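The Arm at the End of Bench Three

What happened at a Grivdale repair shop when the fiddliest job in the building went to a machine 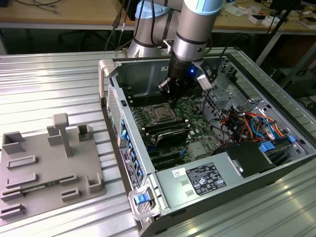 Memory, mostly

Griltex refurbishes office computers. They come in by the pallet from banks, councils and one very large dental chain, and they go out again to people who would like a decent workstation and don't mind a scratch on the lid. In between, someone has to open every one of them, take out what is worn or missing and put in what isn't. For eleven years a good share of that someone was Liette Girard's thumbs.

"Memory is the worst," she says. "You push, it doesn't want to go, you push harder, and then you wonder what you've broken." She has seated more sticks of memory than she cares to think about, and has the wrist support to show for it.

The arm has been in since October. It works over towers laid on their sides with the panel off, and a grey printed plate next to the case holds small parts in slots and boxes so that the arm knows where to look. Girard knows where to look too, but she was never given a plate. She kept hers in a margarine tub.

The sales brochure for the Yu cell, as the set-up is called, promised 200 machines a day. Cristóvão Neves, who runs the floor, keeps the brochure pinned above the kettle, where it gives people something to read. The present figure is 86. "It was a very clean computer in the brochure," he says. The ones that arrive in Grivdale have fluff in them, and cables tied up by whoever last had a go, and now and then a sandwich wrapper. The arm has no opinion on sandwich wrappers. It stops and waits for a human being.

So the job has changed shape. Girard used to fit parts. Now she gets cases ready for something else to fit parts: she opens them, blows them out and coaxes the wiring over to one side, clear of the memory slots. She finds this both easier and slightly insulting. Her wrist is better. Her conversation, she claims, is worse, as the old bench sat four people and the new one seats two and a gripper.

Hanyu Jin, the younger of the two, came from the packing room and has taken to it. She is paid a bit more than she was, and she has learned to move the pick points herself instead of ringing the supplier and listening to the music. When the plate needed an extra holder she drew one over lunch. The first version held nothing at all. The third is in use.

Nobody was sacked, a point the owner, Guoqing Shao, makes early and often. Two people left and were not replaced, a point he makes when asked. He spent the winter expecting a row and got instead a long meeting about the radio, which can't be heard at the far end of the shop any more over the compressor. A second speaker was bought.

Yaqin Dai does the testing, and has the least sentimental view of anyone. A badly seated stick lands on her desk whoever seated it. She says the arm's mistakes come in batches, all the same, where people's mistakes are spread about and more interesting. She would rather have the batches. They are quicker to put right, and she doesn't have to be tactful.

There is talk of a second cell next year for drives, if the first one pays its way. Neves wants to see it get through a full month of the dental chain's towers first. Girard has been asked to write down everything she does before a case reaches the arm, so that new starters can follow it. She is on page nine, and has only just got the side panel off.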